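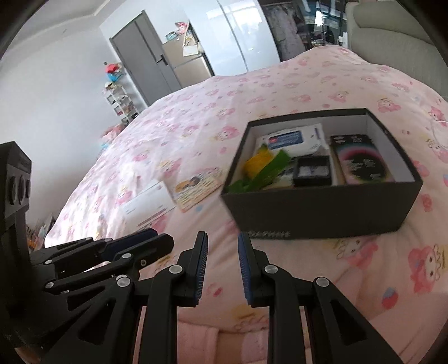 Attachment 1 – box open on the bed, lid off, contents visible.

Ticket 352
Opened: October 3, 2018
Reported by: Ermira Vasić
Assigned to: İlker Ertürk
Subject: Zonero gift box, contents do not match packing list

Customer reports one line missing. Packing list shows a card holder, which she cannot find in the black box or under the wipes.

İE: Checked attachment. Wet wipes at the back, small black case with clear window in the middle, tall box with the pink and teal swirl on the right. Yellow and green flower piece at front left. No card holder identified. Asked customer to open the white carton lying on the duvet to the left of the box.

EV: Carton opened. Instruction leaflet only. The printed card next to it was loose in the parcel.

İE: Stolby warehouse confirms the June packing list was used for this batch of 200. The card holder was dropped from the set after June. List is wrong – box is complete.

Action: corrected list emailed. Credit of 9 applied to account.
Status: pending customer reply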